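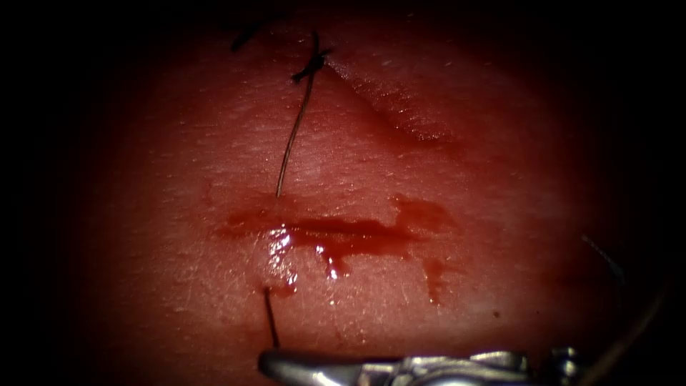

Braren shop notebook, June, bench by the back wall
Started 7:40 pm, stopped when the compressor people wanted the circuit back

Purpose of tonight: get Cletden to tie knots with both arms under power at once, overhead lights off, lamp only. Last month's goal was the same, with the overheads on. We've made it harder and called it progress.

State of the build coming in:

Left arm has the new wrist. Right arm has the old wrist with the new cable guide, the one I printed twice. Controller is the Sperling board, reflashed. Kondalora is on the branch with the tension limit in it, and the tension limit is currently a number I typed in and did not think very hard about. If you pull main you will get the version without any limit and a strong desire to go home.

Homing took 83 seconds. It used to be faster. I slowed the elbow down after it met the lamp stand, and I'd like the person who keeps speeding it back up to please stop, even if that person is me.

First, the jaw calibration. The jaws on the left tool were closing a hair late, and the gripper thought it was holding thread when it was holding air. It thinks this with great confidence. Kondalora reports a grip force of 30 on nothing at all (units unknown, the label on that field says "val"). I re-zeroed with the jaws open and it went down to 3, still on nothing. Good enough to tell thread from no thread. Please don't use that reading for anything with consequences.

Notes on thread handling, mostly for whoever does the next session:

The tails are too long or too short and never anything else. The cut step trims relative to where the knot ought to be, and the knot is rarely where it ought to be. Short stubs end up pointing every which way. One loose bit got left on the tissue near the top and I kept mistaking it for part of the stitch on the monitor. Clear the scraps before the next bite, it's a ten-second job and saves a conversation.

Strand management across the cut is the real problem. The slack has opinions. When it lies flat, the second arm can find it. When it loops off sideways toward the dark end of the bench, the second arm goes looking for it and the whole thing turns into two people trying to fold a fitted sheet. I have a slack routine half written in Kondalora that sweeps the loop back toward the middle. Half written means the sweep works and the stopping doesn't.

Blood: there's a good deal of it along the cut, and it makes dark thread over dark red very hard to see on the fixed view. Same story with anything clear and shiny. The tracker loves a highlight. It followed a bright spot in the wet area for a while tonight and I let it, out of curiosity, until it tried to pick it up. Masking highlights is on the list, under the slack routine, which puts it somewhere in the fall.

Lamp: the narrow beam is nice for the middle and useless past it. Everything at the edges goes black. I moved the lamp closer, which made the middle worse and did nothing for the edges. Moved it back. Put tape on the floor so the next person can make the same two moves with better accuracy.

Wrist view is the better one for judging the knots, provided the tool isn't parked in front of them.
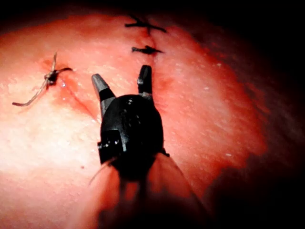 Glare on the left side still eats the texture, so the depth guess over there is soup. The right side reads fine until the shadow starts. I tried running the depth step on the right half only and it settled down at once, then asked me where the other half was.

Knot quality, my own grading, no appeals. The big one over on the left has a proper center and an absurd tail, long enough to tie something else with. The compact black one is the best looking if you ignore its left end, where the thread seems to have come apart. I suspect the jaw edge. The inner face of one jaw on the bench spare has a burr I can feel with a fingernail, and I'd bet the fitted pair has a cousin of it. The crossed one above it I'm grading as "present." I wouldn't want to lift anything by it.

Pulled the spare jaws and went over them with the fine stone. Didn't swap them in tonight. Swapping means re-zeroing, re-zeroing means homing, and see above about homing.

Log rolled over at line 1,213 again. I don't know why it's that line. I looked at the code and the code doesn't know either. It doesn't lose data, it just starts a new file with the same name plus an underscore, and then another underscore. There are some very long underscores in that folder now. Copy them off before you delete anything.

One mechanical thing worth writing down properly: the shaft on the left tool has play in it when the wrist is rolled past vertical. You can't see it. You can hear it, a small tick, right as the jaws start to open. Snugged the collar a quarter turn and the tick moved to a different angle. Snugged it another quarter turn and the roll got stiff, so I backed that off. Collar is where I found it plus one quarter, marked in silver pen.

For next time:

Fit stoned jaws, left tool first.
Cut step: measure from the knot it has, stop assuming.
Finish the stopping half of the sweep.
Find out what "val" is.
New fuse for the lamp. The one in there is mine and it's from a toaster oven.
Somebody borrowed the good tweezers, the ones with blue tape on the handle. They live in the Cletden drawer.

Left the arms parked up, brakes on, e-stop in. Kondalora is still running on the bench machine with the depth logs copying, so don't shut the lid.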